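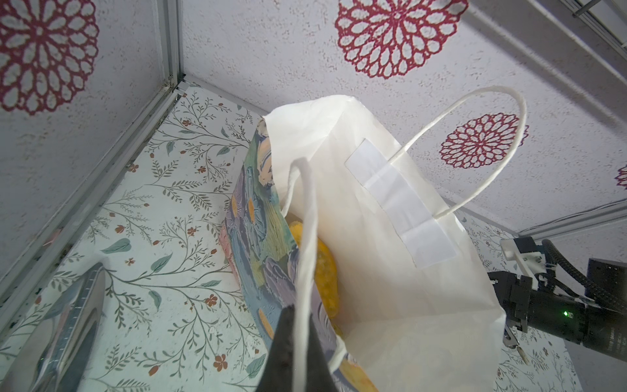
Danside Robotics Club
Two-arm rig: pre-session safety check, with my comments
Checked Dec 9, 2019

I've gone through the whole list this time instead of just the bits I like doing. Result is next to each item, then my waffle. If you're on the rig before the January heat of the Zirkus Cup, please read the comments as well as the ticks, as a couple of the ticks are only just ticks.

1. Mains and power supply
Plug, lead and supply casing undamaged: OK
Supply stands clear of the floor: OK
Comment: The supply is finally on its own shelf, hooray. Please don't put drinks on that shelf. I know it's exactly the right height for a mug.

2. Emergency stop
Button within reach of the person driving: OK
Both arms lose power when pressed: OK
Restart needs a deliberate reset: OK
Comment: I pressed it with the arms parked, then again with both of them moving slowly. Both dropped a little when the power went, so keep your hands out from underneath even when you're the one pressing the button. The left arm drops further than the right, and it did that last term too.

3. Enclosure
Rails tight at every corner: FAIL, then fixed
Wall panels flat, no loose edges: OK with comment
Nothing left inside from the last session: FAIL, then fixed
Comment: One corner bolt turned with my fingers, which made me feel a bit ill. It's tight now and I've gone round all the others with the proper key. The wallpaper is holding up well (I still love the red flowers, and I will defend the leafy stuff against all comers), but run a hand over the seams before you start. A gripper can get under a lifted edge very easily and then it will happily carry on pulling. The corner joints also want a wipe, there's grime in there that I couldn't shift with a dry cloth. And I found a hex key on the floor of the enclosure. You know who you are.

4. Cables
No cable crosses the path of either arm: OK
Braided sleeving whole, no bare wire: OK
Enough slack at full reach: OK with comment
Comment: The cables loop over the top of the arm, so check the slack with the arm stretched right out and then folded right in. Folded in is the one people forget. I moved one tie back along the right arm as the loop was getting a bit close to the elbow. If you add a tie, snip the tail off flush, I've got a scratch on my wrist from the last one.

5. Arms and brackets
All joint screws tight: OK
White brackets free of cracks: OK with comment
Joints move freely by hand with power off: OK
Comment: I had a proper look at the brackets with a torch. There's one faint line on the spare that might be a crack or might just be how it came off the printer, so I've put it in the "don't use" tub until someone braver than me decides. Only move the joints by hand with the power off! If you feel a joint fighting you, it's on, stop.

6. Grippers
Fingers straight and firmly fixed: OK
Finger surfaces clean: FAIL, then fixed
Grip force set to the low limit: OK
Comment: Fluff, mostly. Paper bags shed more than you'd think and it builds up on the fingers until they start slipping. I've left a soft brush in the top drawer. The grip limit stays where it is, please. Somebody had it turned up for the Tovar blocks and we lost a perfectly nice bag to it.

7. Wrist cameras
Mounted firmly, lens clean: OK
Picture live on the screen before the arms are powered: OK
Comment: Fine. Use the lens cloth, not your jumper.

8. Task items for the bag exercise
Bag sound, with both handles attached: OK
Nothing sharp, heavy or breakable inside: OK
No loose ribbon or string that could wind round a joint: OK with comment
Comment: We're still on the gift bag task, one arm holding the bag by its side and the other coming in to work on it. Handles are the thing to watch. A twisted paper handle stands up nicely by itself, but a flat ribbony one droops, and if it gets pinched along with the paper you can end up dragging the whole bag when you only meant to shift your grip. If that happens, open the gripper fully and back out slowly. Don't try to wiggle free. Keep whatever goes in the bag soft and light, and take a handle off altogether if it's coming unstuck.

9. People
Driver and spotter both present: OK
Long hair tied back, lanyards off, sleeves up: OK
Visitors behind the tape: OK with comment
Comment: The limit is 6 in the room while the arms are powered and I'm sticking to it. The tape has worn away by the door, so I've redone that stretch. Spotters, your job is to watch the arms and have a hand near the stop – not to film it on your phone.

10. Log and shutdown
Run number written up: OK
Arms parked before power off: OK
Comment: The last run in the book is 141. Two pages before that are in pencil and nearly unreadable, so pen from now on, please. Park the arms, power off, then tidy the enclosure, in that order.

Still to do
Order new sleeving from Firkow, 3 metres should cover both arms
Decide about the spare bracket
Wipe down the corner joints with something stronger
Fresh copy of this list for the door, the old one has tea on it

Rig passed for use, low speed only until the spare bracket is sorted and we have a backup again.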